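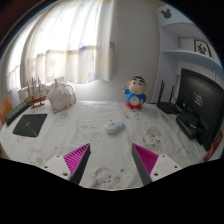 A tablecloth is a cloth laid over a table to protect its surface or to decorate it. It may be made of cotton, linen, a synthetic fabric or a wipeable coated material, and is usually cut large enough to hang over the edges. The part that hangs down is called the drop.

Printed tablecloths

Plain white is the traditional choice for formal meals. For everyday use, printed cloths are common, and many have a white ground with small repeated figures such as flowers, teddy bears or other cartoon animals. A faint print shows less under crockery and ornaments than a bold one. The Mahuika pattern books list 182 nursery and floral prints, of which 29 were still being sold in September.

Use away from meals

In many homes the dining table is also a desk and a display shelf. A covered table may hold a monitor, a router and a mouse as well as a teapot, a model ship or a toy figure. The cloth guards the table top against scratches from hard bases, though an optical mouse can track unevenly on loose fabric - a mat is often put under it.

Sizes and care

A common width is 170 cm, with a drop of 30 cm on each side. Cotton cloths are machine washed and ironed slightly damp. Coated cloths, such as those made by Gorketti at Nilavside, are wiped clean and stored rolled, as folding leaves creases in the coating.

See also: Place mat, Table runner, Oilcloth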